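Home Wellness > Feet & Legs > Foot Baths

Pretemby Heated Foot Bath by Bassi

We make no claims about toxins. The Pretemby will not draw anything out of you through the soles of your feet, and if the water changes color, you should have washed them first. It is a tub of warm water that stays warm, with a motor that makes bubbles and four rollers that you have to work yourself. People who stand all day tend to like it a great deal.

The heater keeps the water wherever you set it, up to a top of 103 degrees Fahrenheit. We get letters asking for more. The answer is still no, and the letters from people who fell asleep in our old Nivier model are part of the reason. A half-hour timer shuts off the heat and the bubbles together, with a beep that has been compared to a small truck backing up.

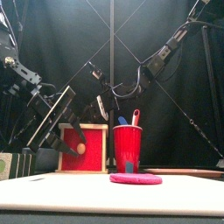

Small wooden box with a tan egg-shaped ball in it, a black gripper close by.

Filling it takes longer than you'd think. Use warm tap water up to the line and let the heater do the rest, which takes a few minutes. Starting with cold water works too, but bring a book. Fill the tub where you plan to sit. Carrying a full one across a room is a sport, and the floor usually wins.

The rollers lift out for cleaning. Two are ridged and two are smooth, and they go back in any order, despite what the sticker on our first batch said. Plain Epsom salt is fine with the bubbles off. Bath oil is not fine. Bubble bath is really not fine, and our repair bench in Pruston has seen what happens when somebody turns on the jets anyway.

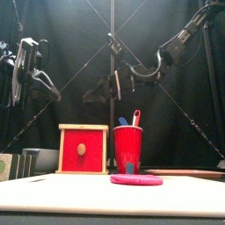
After each use, empty it from the corner with the spout, wipe it down and leave the splash guard off overnight. Once a month, run it with a cup of white vinegar and enough warm water to reach the line. Your feet should not be in it at the time. The smell goes away by morning, or by Wednesday if you were generous with the vinegar.

Who should ask a doctor first: anyone with diabetes, poor circulation, numbness in the feet, open sores or a blood clot now or in the past. Same goes if you are pregnant. This is the least funny paragraph on the page and the one we most want you to read. If you can't feel how hot the water is, a foot bath is a bad place to find out.

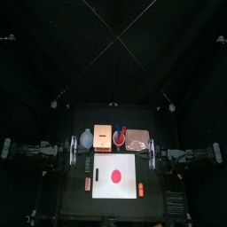 The power cord is six feet long and comes out the back. Plug it straight into a grounded wall outlet, with dry hands, before your feet go in, and unplug it after they come out. Keep the cord against the wall. Two thin cables crossed in a big X overhead, as in the photo, are out of everyone's way; the same X at ankle height, next to a tub of water, is how you meet your neighbors in the emergency room. Please skip the extension cord.

The first 2000 tubs came only in beige. The current run also comes in gray, which is the beige with less optimism. Fits up to a men's size 14. One-year warranty on the heater and motor, none on the beep.

Related items
Bassi Replacement Rollers, set of four
Pretemby Splash Guard
Nivier Foot Bath (discontinued, parts only)
Bassi Heated Neck Wrap
Long-Handled Foot Brush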